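Laundry & Clothes Care > Wardrobes and Storage > Hangers

Plastic hangers with a slot in the bar: keep or bin?

Posted by gulizar_k, November, 19:40
13 replies · 2 shares

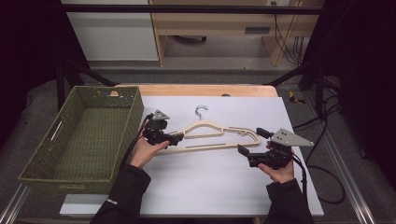 One of the beige ones, metal hook, slot along the lower bar.

I've got nearly 13 of these from my aunt's flat and I'm sorting the wardrobe. Are they any good for trousers? The bar is flat and I'm worried about creases.

umutb
Keep them. A flat bar creases less than a thin wire one. I've had mine for years with work trousers on.

Lawal_N
Disagree. Smooth plastic lets trousers slide off. I gave mine to the charity shop and bought 3 packs of felt ones from Bindley.

umutb
Felt ones shed on dark wool though. Fold the trousers a bit off centre and they stay put.

hieu.lai
What's the slot for? Belts?

gulizar_k
No idea. I tried a scarf through it and it was a faff.

Lawal_N
Ties, I always thought. Still wouldn't keep a full set.

hieu.lai
I'd keep them for shirts. The shoulders are curved so you don't get those points in the sleeves.

gulizar_k
Shirts it is then. Trousers are going in the drawer for now.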